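Tags: Collections / Household Objects / README

# Derno Caps and Lids

Welcome to the Derno set! It's a collection of caps, lids and screw tops from ordinary kitchens and workshops, and I've had more fun putting it together than I expected when Josefien Van Dijk first emptied a drawer onto my desk in January. There are 374 pictures in this release, sorted into 12 groups by kind of lid.

## What's in it

Jar lids, bottle caps, snap-on tops, tub covers, and a lovely mixed group we call "odd ones" (a few of those I still can't match to any container I've ever owned). Color was a big part of the choosing. We wanted strong greens, reds and blues next to the usual white and clear, and we wanted plain backgrounds so the rims stay easy to see.

Wear is welcome too. Scuffs, specks, old bits of label, faded print - all of it stays. A lid that has been through a few years of use is far more interesting than one fresh from the store, and it's much closer to what people have at home.

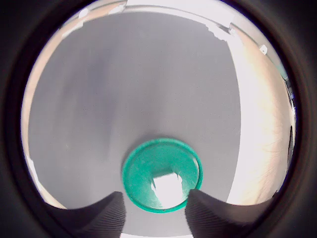 Labels gave us the longest talks. Wilma wanted paper and lid marked as one thing, I wanted them apart, and in the end we kept two fields: `body_color` for the lid and `patch` for anything white or printed that shows on it. If you can't tell whether a white area is paper stuck on top or a gap with something white underneath, please use `patch: unclear`. That value is there to be used!

## Fields

- `group` - one of the 12 kinds
- `body_color` - plain color words, so "green" or "teal-green" and no paint-chart names
- `rim` - raised, flat, or unclear
- `patch` - none, label, opening, or unclear
- `wear` - free text, short

## Known gaps

The Kesberg boxes haven't been sorted yet, so metal lids are thin on the ground. The "odd ones" group has only 40 pictures and I'd love to see it grow. Sizes aren't recorded anywhere. We tried, and our two rulers didn't agree.

The folder called `udo` holds older notes with a different spelling for some fields. Leave it out when you load the rest.

## Changes

7 July 2018 - merged the two green folders, fixed swapped values in `rim`, added `unclear` to `patch`.

Corrections and new lids are very welcome. Send them to Wilma Visser or Josefien Van Dijk, with the file name in the subject line.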